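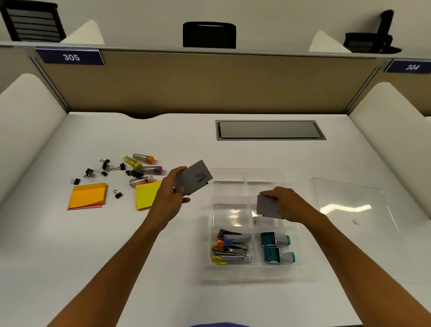 Büromaterial ist so ein Thema, bei dem erst mal alle abwinken, und genau deshalb wollte ich es für meinen Projektbericht haben. Im Modul Arbeitsorganisation sollten wir uns einen kleinen, alltäglichen Ablauf aussuchen, ihn beobachten und dann mit möglichst wenig Geld verbessern. Meine Wahl fiel auf das Kleinzeug auf den Schreibtischen im Projektbüro Illimgate, also Klammern, Haftnotizen, Hefter, Stempel und alles, was sonst noch in Schubladen verschwindet und nie wieder auftaucht. Mein Versuchsplatz lag in den Kabinen mit den dunkelblauen Schildern, 304 und 305, und ein durchsichtiger Einsatz mit Fächern war von Anfang an gesetzt: Hefter und Enthefter unten links, die beiden Selbstfärbestempel unten rechts, die grauen Schachteln von camlin nach oben. Klingt simpel, hat mich aber drei Anläufe gekostet.

Ausgangslage
Bevor ich irgendwas umgeräumt habe, habe ich eine kleine Umfrage gemacht (ein Zettel, fünf Fragen, Rückgabe in einen Karton neben dem Drucker). Die häufigste Antwort auf die Frage, was am meisten nervt, war das Suchen nach dem Enthefter. Ich hätte auf die Haftnotizen getippt! Auf Platz zwei kamen die Stempel, und zwar mit dem Zusatz, dass man immer erst den falschen erwischt. Dann kam die Bestandsaufnahme. Alles aus den Schubladen auf die Tische, alles in eine Tabelle. Am Ende standen da 154 Teile, wobei ich lose Büroklammern gar nicht erst einzeln erfasst habe, dafür war mir das Semester zu kurz.

Vorgehen
Als Grundlage habe ich mir die Fernex-Methode aus dem Seminar genommen. Die sortiert nach Häufigkeit: was täglich gebraucht wird, liegt vorne, der Rest wandert nach hinten. Im ersten Anlauf habe ich das stur durchgezogen und die Haftnotizen zusammen mit den schwarzen Klammern in ein Fach gelegt. Keine gute Idee. Die Klammern haken sich unter die Blätter, und wenn man den Block rauszieht, fliegt die Hälfte mit. Im zweiten Anlauf habe ich deshalb nach Form sortiert, also Flaches zu Flachem und Sperriges zu Sperrigem. Das sah super aus, aber die Leute fanden nichts, weil niemand beim Arbeiten denkt: Ich brauche jetzt etwas Flaches.

Der dritte Anlauf war dann eine Mischung. Gruppiert wird nach Tätigkeit, und nur innerhalb der Gruppe habe ich auf die Form geachtet. Heften und Entheften gehört zusammen, Stempeln bekommt ein eigenes Fach, und Schachteln mit Nachschub liegen hinten, mit der Beschriftung so, dass man sie lesen kann, ohne sie anzuheben. Die kleinen bunten Döschen waren mein Sorgenkind. Sie rollen weg, sie sind verschieden groß, und sie passen in kein Fach so richtig. Am Ende durften sie außerhalb vom Einsatz bleiben — in einer flachen Schale, die vorher für Münzen da war.

Kosten
Unser Budget lag bei 60 Euro. Die Einsätze kamen von Hiterthorpe, einem kleinen Händler für Restposten, und waren erfreulich günstig. Für Etiketten und die Schale habe ich nichts ausgegeben, beides lag noch im Lager. Teurere Schubladensysteme habe ich mir im Katalog angeschaut, die fingen bei über 200 Euro an und waren damit sofort raus.

Was gut lief und was nicht
Richtig zufrieden bin ich mit den durchsichtigen Fächern. Man sieht von oben, was fehlt, und die Nachbestellung geht jetzt nebenbei. Weniger toll: der Deckel. Der liegt eigentlich immer irgendwo daneben und nimmt Platz weg, zwei Leute haben ihn inzwischen als Ablage für Zettel zweckentfremdet. Beim nächsten Mal würde ich offene Einsätze nehmen. Auch die Hefter sind noch nicht ideal gelöst, weil sie übereinander liegen und man nach dem unteren kramen muss. Eine Trennwand würde da schon helfen.

Nächste Schritte
Im Januar schaue ich mir die Tische noch einmal an und gebe denselben Fragebogen aus. Danach soll das Ganze in den Räumen am Standort Woldegiorgis ausprobiert werden, dort sind die Schubladen allerdings schmaler, ich muss also vorher noch messen gehen. Die Tabelle mit dem Bestand hänge ich der Abgabe an.

Stand: 7. Dezember 2025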